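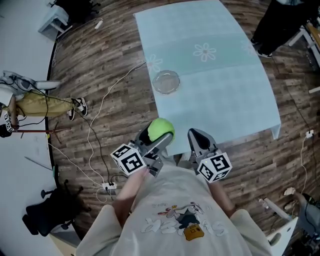
Figure 2. Tabletop trial with paired hand-held grippers. The left gripper holds a lime-green rounded object; marker cubes are attached to both units.

4.2 Comparison of hand-held grippers

Two gripper designs were compared under the same tabletop protocol. The Vornoria unit has a stiffer linkage and a shorter jaw stroke, while the Jallodeck unit closes more slowly and gives the operator a lighter trigger. Both were fitted with fiducial cubes so that the pose of each hand could be recovered by the same tracking software.

The object set was limited to small household items and light tableware. As Figure 2 shows, the operator works at a cloth-covered table with a gripper in each hand, viewed from head height. A patterned cloth was retained throughout, as plain surfaces had given optimistic tracking results in the February pilot.

In total, 1,340 grasps were recorded, of which nearly 600 used the Jallodeck unit. Rounded objects favoured the Jallodeck jaws, which could be re-centred before full closure. Thin-rimmed tableware was handled more reliably with the Vornoria unit. Tracking loss was most common when the operator's forearm rotated inward and a cube face turned away from the camera. Labels for dropped and repeated grasps were checked by Narendra Tyagi against the trigger logs. Results by object class are given in Section 4.3.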